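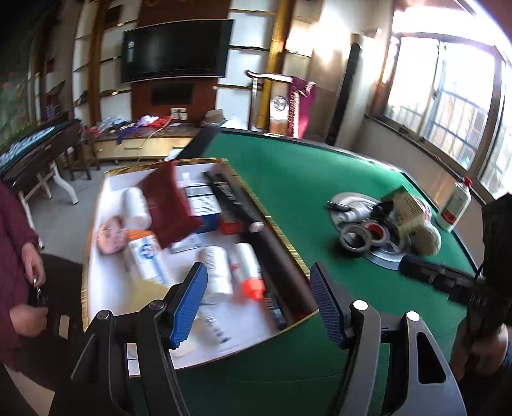
会場の緑の卓と、金色の模様の縁がついたトレー

空手道連絡会 9月定例会 議事録

開会 午後7時
場所 道場二階 談話室
出席 各支部代表、審判部、指導部、事務局

開会のあいさつ
会長より、残暑の厳しいなか、稽古のあとにもかかわらずお集まりいただいたことへのお礼がありました。夏の合宿では子どもたちがずいぶんたくましくなり、朝の掃除まで進んでやってくれたとのことで、見守ってくださった保護者の皆さまにもくれぐれもよろしくお伝えくださいとのお話でした。

議題1 前回議事録の確認
合宿の会計報告のうち、バス代の記載を一行改めたうえで承認されました。

議題2 秋の交流大会について
事務局より申込状況の報告がありました。現在の申込は221名で、うち初出場が82名です。初めての方がこれほど多いのは本当にうれしいことで、開会式のあとに礼法と入退場の練習時間を設けてはどうかという意見が指導部から出ました。時間が押すのではないかという心配の声もありましたが、少し早めに開場すれば間に合うだろうということで、そのように進めます。
コートの割り振りは審判部の案を基本とし、幼年の部は保護者席に近い側に移すことになりました。形の部を午前、組手の部を午後とする点は昨年どおりです。
団体戦は1支部につき最大12名まで登録できることを確認しました。補欠もこの人数に含みます。昨年、当日になって名簿の差し替えが続き、受付の皆さんにご苦労をおかけしましたので、変更は前日の夕方までに必ずお知らせください。

議題3 防具の更新
組手用の面と拳サポーターについて、DadentとHedegaardの二社から見積もりを取りました。Dadentは面の視界が広く、小さい子でも着けやすいと好評です。Hedegaardは洗いやすさの点で指導部の支持がありました。話し合いは長くなりましたが、まずは少年部の面をDadentでそろえ、サポーターは次回に見本を持ち寄って改めて決めることになりました。古い防具で傷みの少ないものは、体験に来られた方の貸出用に残します。

議題4 海外道場との交流
Brondettiの道場から、春に訪問したいという丁寧なお便りが届いています。以前こちらからうかがった折には、食事から送り迎えまで何もかもお世話になりましたので、今度はぜひ温かくお迎えしたいという声が相次ぎました。受け入れ家庭の募集は大会が終わってから始めます。合同稽古の内容は指導部で素案を作り、通訳をお願いできる方に心当たりがあれば事務局までお寄せください。

議題5 大会運営システム
Pretumによる組み合わせ表の作成を試した結果が審判部から報告されました。同じ支部どうしが一回戦で当たらないように組めるので、たいへん助かるとのことです。一方で、画面の文字が小さくて読みづらいというご意見もあり、当日は紙の表も各コートに用意します。

その他
・昇級審査の申込書は、級の欄の記入漏れが目立ちます。提出前にいま一度お確かめください。
・談話室の冷房の効きが弱いため、点検を依頼します。
・道着の譲り合い箱に120サイズが不足しています。小さくなったものがおありでしたら、洗濯のうえお持ちください。
・大会当日の駐車場は台数に限りがあります。できるだけ乗り合わせでお願いいたします。

次回は10月、同じ時刻に談話室で行います。サポーターの見本をお持ちの支部はご持参ください。

閉会 午後8時40分
記録 事務局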